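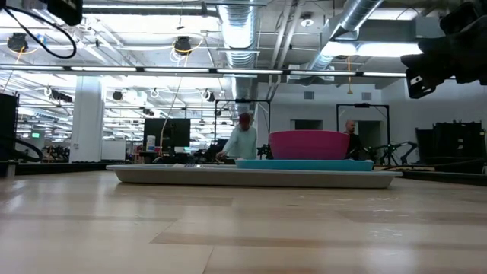 Mesa de madera clara con bandejas y un cuenco rosa.

Comunidad de Lectores Elitov
Sección: Series y sagas juveniles

Orden de lectura de la saga «Amitz» y situación de la precuela

Publicado por Tatiana Vaněk el 12 de enero de 2020

Estimados miembros de la comunidad:

Me dirijo a ustedes en relación con la saga «Amitz», de Vendula Rusnák, cuya lectura deseo proponer al club juvenil de la biblioteca en la que presto servicio. Dispongo de los dos primeros volúmenes y tengo encargado el tercero. He comprobado, sin embargo, que la editorial Risus incluye en su catálogo una precuela, «Los años de Vávra», que en unas librerías figura como volumen cero y en otras como cuarto volumen.

Agradecería que se me aclarasen los siguientes extremos. En primer lugar, si la precuela debe leerse antes del primer libro o una vez concluida la trilogía. En segundo lugar, si existe diferencia de contenido entre la edición en rústica y la edición en tapa dura, puesto que la numeración de los capítulos no coincide en mis dos ejemplares. Por último, si la obra resulta adecuada para lectores de doce y trece años, habida cuenta de que el segundo volumen comienza con el asedio de la ciudad.

Ruego que, en la medida de lo posible, no se revele el desenlace. Todavía no he leído la última parte.

Reciban un cordial saludo.

Svetozár Ondrejka
Colaborador habitual de la sección

Estimada señora Vaněk:

Procedo a responder a sus consultas en el mismo orden en que las formula.

Respecto de la precuela, se recomienda su lectura después del segundo volumen y antes del tercero. La acción transcurre en 1702, una generación antes de los hechos de la trilogía, y por ello numerosos distribuidores le asignan el número cero. Ese criterio es cronológico y no responde al orden de publicación. El relato da por conocida la identidad del cartógrafo, que el primer libro reserva hasta sus páginas finales, de modo que quien comience por «Los años de Vávra» perderá la principal sorpresa de la serie. Por otra parte, el tercer volumen alude en dos ocasiones al incendio del archivo, episodio que únicamente se narra en la precuela. Puede seguirse la lectura sin conocerlo, aunque el capítulo de la cripta queda entonces bastante oscuro.

En cuanto a las ediciones, el primer volumen en rústica consta de 28 capítulos y el de tapa dura, de 25. El texto es el mismo. En la edición encuadernada se suprimieron los encabezamientos de tres capítulos muy breves, correspondientes a las cartas del hermano menor, y su contenido se incorporó al capítulo precedente. Si el club va a trabajar con ejemplares de ambas ediciones, conviene fijar las sesiones por el título de cada parte, que no varía. La paginación tampoco es equivalente: la segunda parte se inicia en la página 265 de la rústica y bastante antes en la otra.

Sobre la edad, me permito señalar que el asedio se relata desde el interior de un sótano y que la violencia se percibe sobre todo a través de los ruidos y de lo que comentan los personajes adultos. A mi juicio, es apta para lectores de trece años. Para los de doce aconsejaría que la persona responsable leyera previamente los cuatro primeros capítulos del segundo libro. La muerte de un animal, en el tercero de ellos, suele afectar a los lectores más que el propio asedio.

Quedo a su disposición para cualquier aclaración adicional.

Prodromos Kontogiannis

Buenas tardes. Yo leí primero la precuela y no tuve ningún problema. Es la más corta y, en mi opinión, la mejor escrita. El segundo libro me pareció lento y lo dejé durante meses, así que no puedo pronunciarme sobre el tercero.

Kazimír Matoušek

Suscribo en lo esencial lo expuesto por el señor Ondrejka, con una salvedad. En la edición en rústica del tercer volumen figura como apéndice un árbol genealógico que revela dos parentescos decisivos. Se encuentra delante del primer capítulo, inmediatamente después del mapa, y resulta difícil no verlo al abrir el libro. En nuestro grupo de lectura se optó por sujetar esas páginas con un clip antes de entregar los ejemplares.

Debe tenerse en cuenta asimismo que el glosario del primer volumen contiene una errata: la entrada «vigía» remite a un personaje que no aparece hasta el segundo. Puede prescindirse del glosario sin dificultad, dado que los términos se explican en el propio texto.

Comentario de Tatiana Vaněk

Agradezco las respuestas recibidas. Adoptaremos el orden propuesto por el señor Ondrejka y revisaré el árbol genealógico en cuanto llegue el tercer volumen.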